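Shared primer list aims to make norovirus typing easier to compare

A small group of virus laboratories has put together a common list of primers for typing norovirus, and it will be open for use by other laboratories from October. The list is called Siltisik, and it was prepared under the lead of Godelieve Jansen, a molecular virologist who has worked with gut viruses for most of her career.

Norovirus changes quickly, and laboratories often name the types they find from a short piece of the genome. The difficulty is that different laboratories read different pieces. One may sequence a part of the polymerase gene, another a part of the capsid gene, and the two results can not always be placed next to each other. When a virus has exchanged parts with another one, the two regions can even point to different types.

"We had many sequences in our freezers and on our servers, but it was hard to say which of them could be compared," Jansen said. "Often the primer was written only as a short name in a notebook, and the person who gave the name had left."

The group collected primer records from three laboratories and checked each primer against 700 norovirus genomes. For every primer, the list now gives the exact sequence, the position on the genome, the direction, and the genotypes where a mismatch near the 3' end may cause weak amplification. Primers which bind well only to one genotype are kept in the list, but they carry a warning.

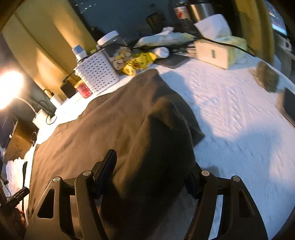
Verena Widmer, who did most of the alignment work, said that the warnings took more time than the rest of the list. A mismatch on paper does not always give a failed reaction in the laboratory, and she did not want to mark good primers as bad. In the end the group tested the doubtful ones again on stored RNA, with two different enzymes, before it decided what to write.

About 10 primer pairs were taken out completely. Most of these were old designs, made when only few genomes were known, and they missed newer variants of the GII.4 type. A laboratory that still uses them could report a sample as negative when virus is present — a mistake that is difficult to notice afterwards.

Not all users of the first draft were satisfied. Stijn Meijer, who runs routine testing in a regional hospital laboratory, said the list is useful but made mainly for people who sequence. "In our work we need one answer before noon," he said. "For us a shorter version with real-time PCR assays would be better." Jansen agreed that such a version is missing. She said it is planned, but she gave no date.

The list can be downloaded as a plain table. Laboratories that want to add their own primers should send the full sequence, the annealing temperature, and at least one gel picture or melting curve. Siiri Peltonen will check new entries and reply to questions from users.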